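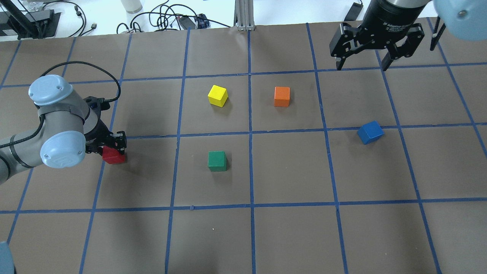

Zonholm has released a revised version of its Dovix table covering, a disposable surface for workshops, classrooms and test benches where small parts have to be set out in known positions. The covering is brown paper, marked into cells by hand with painter's tape once it has been laid. Blue tape on brown paper gives enough contrast for the lines to be read from a standing position, and small wooden cubes in solid colours, such as the red one, can be told apart from both paper and tape. Lines laid by hand will wander slightly, and the Dovix instructions treat this as acceptable for sorting, placing and layout work. Where closer spacing is needed, a printed version remains in the range.

The paper is supplied on a roll 80 cm wide and is cut to length on site. It should be pulled flat and fixed along the far edge first, then along the near edge. Tape running away from the user is applied before the cross strips, so that the crossings lie the same way over the full surface. Partial rows at the near and far edges are normal on tables that do not divide evenly, and may be left in place.

The revision covers three points. The paper is heavier than in the previous version and is less likely to lift when tape is taken up and laid again. The roll now has a plain core that fits the Lakatos wall dispenser without an adaptor. The instruction sheet has been rewritten and reduced to 2 pages, with a separate drawing for narrow benches.

Zonholm carried out its own wear check on the new paper before release. A sheet was fixed to a bench and wooden blocks were set down and picked up 2000 times in the same cell. The surface showed light scuffing, with no tearing at the tape lines. Results will differ with metal parts or with blocks that have sharp edges — a second layer is advised in those cases.

Tape is not included. Any low-tack painter's tape may be used, although the company recommends that it be removed within 7 days if the paper is to be used again.

The revised Dovix covering will be available from September through Otex, which also holds remaining stock of the earlier weight. Existing dispensers do not need to be replaced. Samples and the instruction sheet can be requested from the Zonholm sales office.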